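Notes for the Testen meetup talk, 3 September 2023
Slot is 29 minutes, so keep an eye on the clock and don't get lost in the hardware story again

Hello everybody, thank you so much for coming, and thank you to Janaína Lins for inviting me and then being very patient about my slides. (Wait for people to find seats.)

I want to talk about the part of our work at Elero that I love most, and it's the part with the least math in it. We go somewhere with a hand-held gripper, we pick things up and put them down, and we record it so that the policy has something to learn from. Back in March we did all of this at one bench in our own lab, with the same blue mat and the same cups, and our model got wonderfully good at that one bench. Then we took it over to the Godoy office kitchen and it fell apart on the second cup. (Pause here, people usually laugh.) 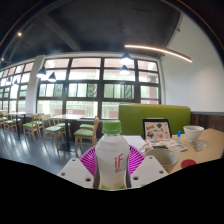

So the lesson for us was to go out more. Restaurants are lovely for this, with daylight from big windows, shiny floors, and tables that already have other things on them. We used to clear everything away before we started, and I'd ask you to please leave the clutter where it is — the model will meet plenty of it later on.

Now the numbers slide. The Pivadell set has 134 demonstrations from 4 people, and we threw out 2 where the tracking drifted. Say slowly that each person grips a little differently, and that we want that! Don't coach everyone into the same wrist angle.

If there's time, tell the story about the spare batteries. If not, go straight to the labeling tool and ask who here has written their own, then take questions.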